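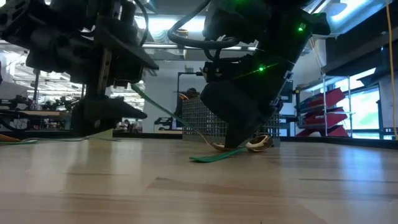
Two-Arm Basket Sorting: Procedure for Student Teams

Section 1. Purpose

These instructions apply to all student teams preparing for the sorting event of the Partington Robotics Challenge. Teams use the shared two-arm table in the Hirico Laboratory. The task is to move small household items between the tabletop and a plastic basket under human control, and to record each attempt for later training.

Section 2. Before the session

Reserve the table through the laboratory calendar. Sessions last 33 minutes, including setup and cleanup. A team must have at least 3 members present: one operator, one person at the stop button, and one person keeping the log.

Tie back long hair and remove lanyards. Bags stay on the hooks by the door.

Section 3. Preparing the table

1. Check that both arms are in the rest position before switching on power.

2. Walk the floor cables from the power source to the table. Report any loose plug to the laboratory desk and do not attempt a repair.

3. Start the Jadik control program and wait for both arms to report ready.

4. Place the basket within reach of both grippers. It may sit at a slight angle. Some items may be left inside it and others laid on the wood, close to the rail of the metal frame.
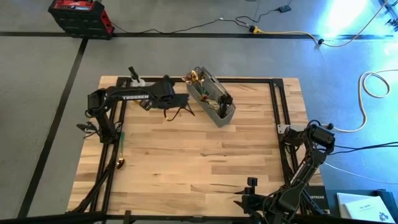
Section 4. Running an attempt

1. The log keeper states the attempt number aloud and starts the recording.

2. The operator moves one arm at a time for the first 20 attempts. Both arms may be used together after that.

3. Approach flat items slowly. A fingertip may touch the tabletop lightly, but it must not be dragged across the wood under load.

4. Long, flexible items should be picked up near one end. If the item folds or catches on another object, lower it, open the gripper and begin again.

5. Stop the recording once the gripper is open and clear of the item. Failed attempts are kept and marked "F" in the log — they are not to be deleted.

Section 5. Common faults

Arm does not respond: press stop, return the control handles to the rest position, and restart the Jadik program.

Item out of reach: pause both arms before anyone places a hand over the table.

Cable caught on a gripper: press stop. The team lead frees the cable with the power off.

Section 6. Closing the session

Return both arms to rest, switch off power and put all items back in the basket. Upload the recordings to the Flamgate folder under the team name. Each team is expected to submit 2,000 attempts by the end of August, and partial submissions are accepted at any time before then.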